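Home | Issues | Authors | Submit | Search

4.2 Finger pads on glazed tableware

We compared two pad sets on the same hand-held parallel gripper, the Greltska flat pad and the Festik ribbed pad, using bowls and plates in a home kitchen. Each set was used for 38 grasps. The operator closed the fingers across the rim and lifted the dish clear of the surface. A grasp was counted as failed if the dish turned between the fingers before it was set down.

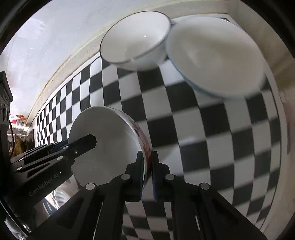 Failures were more common on rims held off center. With the flat pad, 17 grasps failed, most of them with the bowl tilted. The ribbed pad did better on bowls and slightly worse on plates, where the ribs met the thin edge at an angle. We did not clean the pads between grasps, and no force sensor was fitted.

Stacked dishes were treated as a separate case, with a checkerboard cloth laid over part of the counter. A finger has to go between two rims there, and pad thickness matters more than surface texture.

Figure 3. Counter with stacked dishes and cooktop. 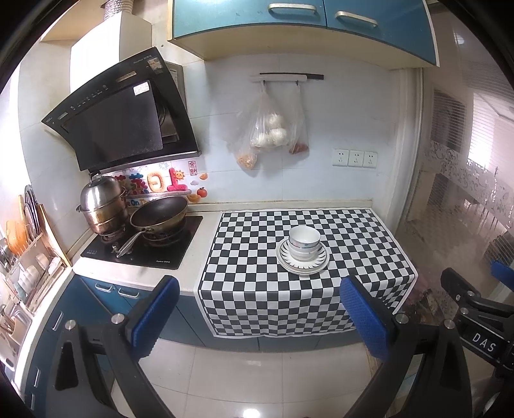

Tamuno, commenting on a draft of this section, objected that pad thickness and finger opening were changed together, so their effects on stacked dishes cannot be told apart. We agree, and report the stacked results without ranking the pads.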